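Gingham tablecloth

A gingham tablecloth is a table covering woven or printed in a check of white and one other color, most often red, blue, green or yellow. It is associated with picnics, with restaurants that put a candle in a bottle, and with kitchens whose owners would like them to be thought of as farmhouse kitchens. It hides crumbs well and gravy badly.

Construction

In true gingham the check is woven in. Dyed and undyed yarns alternate in bands along both the length and the width of the cloth. Where two dyed bands cross, the square is solid; where a dyed band crosses a white one, the square is a paler mixed tone; where two white bands cross, it is white. The result looks the same on both sides, a quality prized by people who have spilled something on the first one.

Printed gingham has the check applied to one face of a plain cloth. It is cheaper, takes extra ornament easily, and has a wrong side, which guests will find. Dots, small flowers and cherries are common additions. Purists consider the dotted kind a separate pattern that has wandered in from the dress department.

Tablecloths wider than the loom are made by joining two panels with a flat seam. Makers prefer to match the check across the join. How well they have done it can be judged from any chair at the table, and usually is.

Color

Red is the standard restaurant color and blue the standard domestic one. Yellow occupies a smaller territory, mainly breakfast tables, sunrooms and Easter. Pale yellow in particular is chosen for rooms that do not get much light, and is then blamed for looking washed out in them. The textile writer Valbona Begović, in her household manual Sorkside, calls it "the color people buy in March and put away by summer."

Everyday use

Although sold for dining, the gingham tablecloth spends much of its life under things that are not food. A table large enough to eat at is also the table on which mail is opened, trousers are hemmed and small equipment is unfolded. The cloth protects the surface from scratches and gives small dark objects a light background, so that they may be lost somewhere else in the house instead.
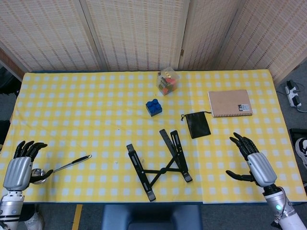
Yellow-and-white gingham tablecloth with white dots, in use under a folding laptop stand and a drawstring pouch.

Folding stands, tools and other items with hard edges can snag a loosely woven cloth. Most owners learn to lift such things instead of dragging them, generally in the course of owning their second tablecloth.

Sizing

A cloth is normally cut to leave an even drop on all sides. The usual advice for a rectangular dining table is a drop of 9 inches, enough to look deliberate and not enough to be sat on. The check makes an uneven drop easy to detect, and there is a type of guest who will straighten it before saying hello.

Care

Cotton gingham may be machine washed with like colors. Red is the least trustworthy of the standard shades and should be washed alone until it has made its intentions clear. Cloths are best ironed slightly damp, with the iron following the check. Fold lines from storage can be reduced by rolling the cloth around a tube, a method recommended in every household manual and practiced in few households.

Stains should be treated before washing. Coffee and tea respond to cool water if caught early. Candle wax is chilled and scraped. Mustard on yellow gingham is traditionally left where it is.

See also

Oilcloth
Picnic blanket
Place mat
Table runner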